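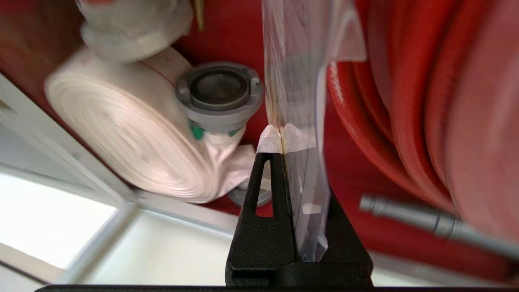

Robot trial at Hedness paused after bag jams gripper

Sep 27, 2019

Well, it was a short week for the robots. Jurkance has stopped its fire cabinet trial over at the Hedness building after one of the arms got hold of a plastic bag and wouldn't let go of it, and I spent most of yesterday on the phone trying to find out why.

If you missed my earlier post, the idea is pretty simple. The arm goes from cabinet to cabinet, clears out anything that doesn't belong in with the hoses, and moves on. Hedness has 163 of those cabinets (I had no idea either!) and people leave all kinds of stuff in them.

The trouble came at cabinet 17. The arm closed on a clear bag just fine, backed out, and then got the command to open. The fingers opened, the bag stayed stuck to one of the grip pads, and the software decided the drop was done. So the arm went right back in for its next check with the bag still hanging off it, and the plastic wrapped itself around a hose coupling. Then it pulled. Zlata Kuzmenko was on shift and hit the stop button within a couple of seconds — good reflexes, that woman.

No one was hurt and the hose wasn't damaged. The cabinet was out of service for the afternoon while Severyn Tkachuk unrolled the hose, looked it over and rolled it back up. He told me the coupling was fine but he wasn't going to sign for it without seeing the whole length.

What bugs me is that it had happened before. Jurkance says the arm did 384 practice pickups in the shop and the log shows a few bags sticking there too, only with nothing nearby to catch on. Nazar Holovko, who runs the trial for them, said they'd put it down to static and should have looked harder. I'll give him credit for saying so.

For now the arm is parked and the cabinets are being checked by hand, same as always. The fix they want to try is new pads plus a camera check after every drop, so the arm can't go back in until it sees empty fingers. Nazar is hoping to restart in October, starting with the ground floor only. I've asked if I can come watch.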